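Home | Workshop | Kitchen | Garage | Bench Software | Contact

Print this page | E-mail this page

Bin picking at the bench: quick tips for the software side
Posted 2023-08-17 by Jihad Srour

Notes from the Dumdale shed, typed up fast before I forget them. Mostly planner and camera stuff.

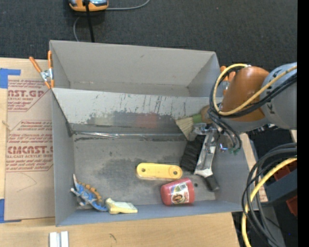
Calibrate first. Every time the bin moves, even a bit. Clamp it to the table, then calibrate, not the other way round. I use spring clamps, the orange-handled ones, cheap and they hold.

Put the clamps in the collision model! Handles stick out past the rim. A plain box for each is plenty, don't bother with a proper mesh.

Same for the cables. Fat bundle on the wrist = fat cylinder in the planner. Mine was 5 mm too skinny for weeks and I blamed the grasp code.

Worn bins. Scratches and dark rub marks on grey plastic show up as edges, and a 2D segmenter loves edges. Take a background shot of the bin with nothing in it, redo it monthly. Dark spots on the floor are not objects. Mask them.

Shiny tape — depth goes funny on it. Clear tape is worst. Fill those pixels from the fitted floor plane and move on.

Flat things (bars, rulers, paint stirrers). Hardly any height so the depth threshold eats them. Drop the threshold and let colour do the work. A yellow bar on a grey floor is easy in colour, hopeless in depth.

Jars on their side. Grasp across the short axis. Up against a wall, plan a nudge first, then re-image. Don't plan the nudge and the grasp off the same picture, the jar wont be where you think.

Brushes. Aim for the handle. Bristles give noisy points and the centroid lands somewhere silly. I weight the points by how flat the patch is, works okay. Black bristles are the pits, turn the exposure up or take two shots and merge.

Wall clearance: treat the divider as a sloped plane if it slopes. I had it as vertical and lost half my good grasps along the foot of it.

Timeouts. Planner gets 700 ms, then it tries the next grasp on the list. Was 2 seconds, felt like watching paint dry. Keep 19 candidates max, the rest are rubbish anyway.

Logging — save the image, the chosen grasp and the joint path under one number. Run 311 is the one I keep going back to, wouldn't of found the divider bug without it.

Spare acrylic sheet: leave the paper on til you need it. Bare stuff reflects and the camera hates it.

More on the Kitine scheduler in September if I get to it.

Print this page | E-mail this page

Related tips
- Labelling parts drawers so a camera can read them
- Masri config files: keeping the tabs straight
- Getting tape residue off plastic tubs
- Lornanmont swap meet, what to look for in used arms
- Cleaning paintbrushes without wrecking the sink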